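Section 4: Placing your chairs and looking after them

Now that both Stuvby chairs are put together (well done, the seat bolts are the fiddliest part of the whole job), it is time to find them a good spot. Please don't rush this bit. A chair that stands well on its floor is quieter, more comfortable and kinder to your tiles, and a few minutes spent now will save you a good deal of shuffling later on.

Before you begin

Sweep the floor where the chairs are going to stand, and go over it with a barely damp cloth if it has been a while. Grit is the great enemy of a glazed tile, and it also works its way into the soft foot caps, where it is a nuisance to get out again. You will find the foot caps in the small paper bag marked Zuvberg, together with the spare washers.

Setting the chairs in place

1. Turn the first chair upside down on a folded blanket and press a foot cap on to each leg. Push until you feel it seat itself. If a cap is stubborn, warm it in your hand for a minute and try again.

2. Set the chair upright and sit on it gently. Rock a little from side to side. If it wobbles, move it a hand's width in any direction before you reach for the spanner, as tiles are very rarely as level as they look and the grout lines are often to blame.

3. If the wobble follows the chair wherever you put it, go back to Section 3 and loosen all the seat bolts by a half turn. Sit down, stand up, then tighten them again in the order shown there.

4. Repeat with the second chair.

5. Leave 60 cm between the chairs and any cupboard or panel that opens towards them. In a narrow kitchen or a passage this can feel like a lot to give away, but you will be glad of it the first time somebody carries a full tray through!

6. Check that every door nearby can swing freely, and that the backrests don't touch a painted wall. White shells can pick up colour from fresh paint, so if you have decorated lately do give the walls time to harden.

Note: Chairs from the older Horia range take a wider foot cap. The two sizes look very much alike in the bag, so try one leg before you fit the whole set.

Caution: Never drag a chair by its backrest. Lift it by the seat with both hands, and take care of your back while you're at it. Don't stand on the chair or tip it on to its rear legs.

Day-to-day care

7. Wipe the shell with lukewarm water and a drop of washing-up liquid, working from the top of the backrest down to the seat, then dry it with a soft cloth so that it doesn't streak. Pale surfaces show every smear when the light is on, and glossy black furniture is even less forgiving, so it pays to keep a separate cloth for each.

8. Check the bolts after the first month and twice a year from then on.

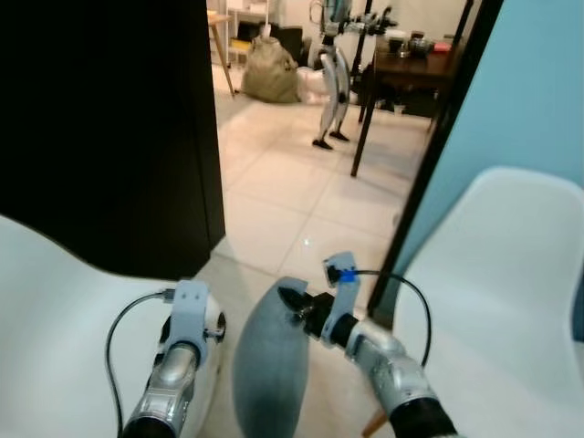
Fig. 4. White chairs with curved backrests on a pale tiled floor, by a glossy black cabinet panel and a light blue wall.

Caution: Scouring powder, bleach and rough sponges will dull the shell for good. For stubborn marks, use Benedetti cream cleaner, part number 73, and try it first on the underside of the seat.

If you are short of a foot cap or a washer, write to us with the number printed on the paper bag and we will gladly post you another.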